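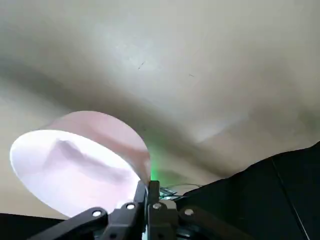 Is it okay to repaint a rental ceiling myself?
Asked by parry_tenant, 1 May 2026

I've been in my apartment in Standmont for 3 years. The bedroom ceiling had a yellow patch left over from a leak in December. The leak got fixed. The patch did not, and after 7 emails to the management company I have a warm personal relationship with their auto-reply. I have $40 and a free afternoon. Lease says "no alterations without written consent." Is paint an alteration if it's the same color? Can they keep my deposit over it?

3 answers

Arwel Watkins
Depends on your state and your lease, but get the consent anyway. Send one short email: the patch, the date of the leak, the exact paint you want to use, and a line asking whether they'd prefer to do it themselves. Sometimes that last part wakes somebody up. Keep the reply with your lease.

If they say yes, use a stain-blocking primer before the paint. Regular ceiling white over a water stain looks great for a week and then the yellow comes back to see how you're doing. Let the primer dry as long as the can says. Then paint the whole ceiling, wall to wall. "White" comes in more versions than you'd think – a square of fresh white on old white is just a new patch.

Take pictures before and after, with the lights on.

skandness_sub
just paint it lol. i did mine and they never noticed, they never noticed the window falling out either

Grurus
I'd disagree with the above. My old landlord took $100 out of my deposit for "unauthorized paint," same color and everything. I got it back, but it took longer than the painting did. Also buy the pole for the roller. I didn't, and my neck had opinions.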